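How to Make a Pavlova That Doesn't Weep (Most of the Time)
Posted 12/16/23 by Tianyou Cui

I don't trust pavlova recipes that promise a result. I've had perfect ones from sloppy measuring and flat, sticky ones from following a cookbook to the letter. What follows is the method I've ended up with after throwing out most of the advice I was given. Serves eight, or six if my family is at the table.

What you need
6 egg whites, room temperature
330 g caster sugar
2 teaspoons cornflour
1 teaspoon white vinegar
Pinch of salt
300 ml thickened cream
Fruit with some sourness to it. Passionfruit is best.

You'll see people insist on fresh eggs, old eggs, eggs from the fridge, eggs that have sat out overnight. I've tried the lot and the only thing I'm convinced of is that cold whites take longer to whip. Carton whites are another story. Mine never got past soft and foamy, so I don't bother.

Step 1. Heat the oven
Set it to 150°C, no fan. If yours only does fan, go a bit lower and keep an eye on it. Draw a 20 cm circle on baking paper and flip the paper over so the pencil is underneath.

Step 2. Whip the whites
Clean metal bowl, no grease, no yolk. Wiping the bowl with a cut lemon is supposed to help. I can't say I've noticed, but I wouldn't argue with your nan over it. Whip with the salt until you get soft peaks.

Step 3. Add the sugar slowly
One tablespoon at a time, beating well between each. It takes almost 30 minutes if you're fussy, and for once I think the fussing pays. Rub a little between your fingers. If it's gritty, keep going.

Step 4. Fold in cornflour and vinegar
Sift the cornflour over the top, add the vinegar, fold gently. Cream of tartar works too. I've never been able to pick one from the other on the plate.

Step 5. Shape and bake
Pile it inside the circle and push the sides up with a spatula. Put it in, drop the oven straight to 120°C and leave it for 90 minutes. Don't open the door.
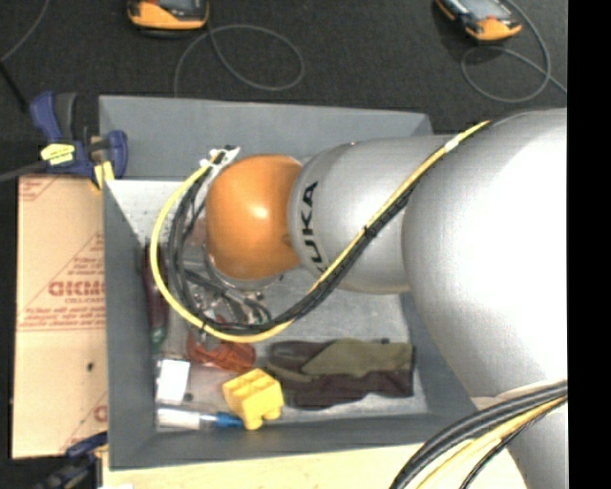
Step 6. Cool it in the oven
Turn the oven off, prop the door with a wooden spoon and walk away for 4 hours, or overnight. It may crack. Cream covers cracks.

Step 7. Top it late
Whip the cream without sugar, spread it on and add the fruit just before serving. Anyone who says you can dress it the night before has a higher tolerance for soggy meringue than I do.

Storing
The bare shell keeps two days in an airtight tin, provided the weather's dry. In a humid week I'd make a trifle.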